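Teaching an arm to take a jacket by the top

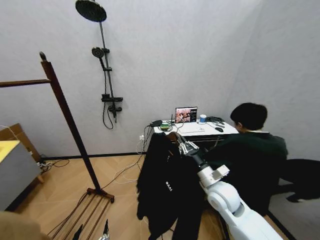 Last changed: Wednesday, December 18, 2019

Several people wrote to me after my post in June and asked why I spend so much time on clothes. The short answer is that I thought it would be easy. A cup has one shape, and if you know where it is, you know how to hold it. A jacket has a new shape each time you let it go.

The task we chose is small. The arm must take a jacket, hold it by the top, and bring it to the clothes rack so that it can be hung on the bar. For now I only care about the first half, the holding. A black jacket is the hardest one we have, and I use it the most. The folds are dark on dark, and the depth picture has holes in it where the cloth should be.

My first method was to look for the highest point of the cloth and close the fingers there. I liked it as it needed no training at all. With a jacket lying flat on the desk it is of little use, for the highest point is often the middle of a sleeve. Then the whole thing hangs sideways and the collar is somewhere near the floor.

The second method comes from an idea of Heiðrún Kárason. She proposed to hold the jacket two times. The first grip can be anywhere. The arm lifts, the cloth falls down under its own weight, and the camera looks at it while it hangs. A hanging jacket has far fewer shapes than a lying one. Then a small network guesses where the collar is, the arm puts the jacket down over the edge of the desk, and takes it again at the guessed place.

To train the network we collected 3,064 grips. I labelled the collar by hand in 2,227 of them, mostly in the evenings, with tea. The others I left out, as I could not find the collar in the picture myself and I did not want to teach the network my own guesses. Milan Desmet thinks this was a mistake and that the network now believes a collar can always be seen. I think he is partly right. When the collar is turned to the inside, the network still points to some place with great confidence, usually a cuff.

To test it, I ran 700 new grips, the same number for each method. I will put the table in the next post, when Alfredo Calimlim has checked my counting. What I can already say is that two grips beat one grip clearly, also on the black jacket, and that they take more than double the time. Most of this time is waiting for the cloth to stop swinging. I tried to wait less and the guesses became worse at once.

One practical thing for those who build something similar – close the fingers slowly. At full speed they push the cloth away before they hold it, and you get only the outer layer. With thick collars I now let the fingers close halfway, stop, go down a little and then close fully.

Next I want to try the lining, which is smooth and slides, and after this a jacket with a hood. Bram Vanhove has promised to bring me one.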